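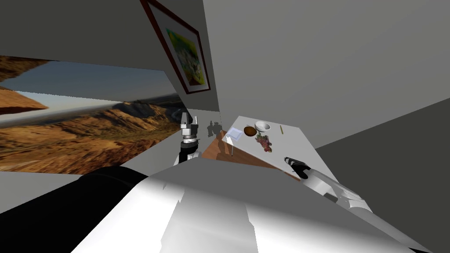 4 min read

Right, minutes of the Brurnholm allotment meeting, typed up by me on my kitchen table with my notes on one side and a seed catalogue on the other (so if a variety of leek turns up in the wrong place, you know why). We started at half past seven and had a really good turnout, lots of new faces from the Jurgate end, which was lovely to see!

Apologies came from the usual people and from the Pattersons, who have a new baby and every excuse going. Last meeting's minutes were agreed once I'd changed "Plot 36" to "Plot 63". Sorry again to Plot 36, who has never kept a goose.

Water

This took up most of the first half, as I'm sure you guessed. The bill for the last quarter came to £869, and there was a bit of a gasp when I read it out. Some of that is the dry spell and some of it is the dripping standpipe by the Getesa Lane gate, which was reported in April and has been dripping merrily ever since. The water company says the pipe on our side of the meter is ours to mend. We had one quote for a new tap and a short run of pipe and everybody thought it was fair, so it's going ahead. Until it's done, please turn that tap off hard and then give it another quarter turn. There is a knack to it.

We then talked about rainwater. I'm all for it (you'll have seen my row of butts, I'm very proud of them) and so were most people, but the question was whether to buy one great big tank for the top of the site or lots of small ones. The big tank holds 3,000 litres and would need a proper base, and it could only be filled from the roof of the trading hut, where the guttering is held up mainly by ivy. The small butts are cheaper but they need a shed to drain off, and plenty of plots haven't got one. We went round and round on this for quite a while and the tea went cold.

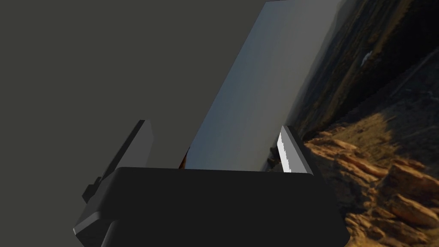 Jamila Debnath said that she'd go for the big tank every time, that the small ones go green and get knocked over and then everyone drifts back to the standpipe by June anyway, and that if we were going to repair the hut gutters we might as well get something out of it. She also asked whether the people at the bottom of the slope could have first go on the pressure, as they are the ones who flood when it rains. That got a big laugh and then a serious answer, which is that the tank would feed downhill by gravity and the bottom plots would do very well out of it.

We had a show of hands and the big tank won comfortably. I'm to get prices for the base and the guttering and bring them next time. If anybody knows a roofer who likes being paid partly in courgettes, please ring me.

Paths and edges

The main path is getting narrower every year and I'm afraid it's us doing it. Barrows can't pass each other by the compost bays any more. It was agreed that everyone digs back to the old edging boards on their own side by the end of the month, and where the boards have rotted away we'll run a string line on a Monday evening and all stick to it. There was some muttering from people with strawberries along the edge. You can lift them and move them, they really don't mind, and I've got spare runners if you lose any.

Seed order

Orders to me on paper please, with your plot number on. Last year I had 2 orders with no number at all and had to work it out from the handwriting (one was easy, one I got badly wrong, and I'm told the swedes were eaten in the end). We're going with Geagea again for the potatoes as they came well packed and chitted beautifully. Onion sets are up in price everywhere so do think about how many you'll really plant.

Any other business

Bonfires: still not before dusk, and still not when next door has washing out.

The lock on the Jurgate gate is stiff, and I've put oil on it. If it sticks, lift the gate a little as you turn the key.

A black fork with a split handle was left by the bins and it's hanging in the hut for whoever wants it back.

The plant swap was a joy last year and we'd love to do it again, so start potting up your spares. I have nearly a whole cold frame of lemon balm and I will be pressing it on people.

We finished at ten past nine. Next meeting same place, same time, and could somebody else please bring the milk.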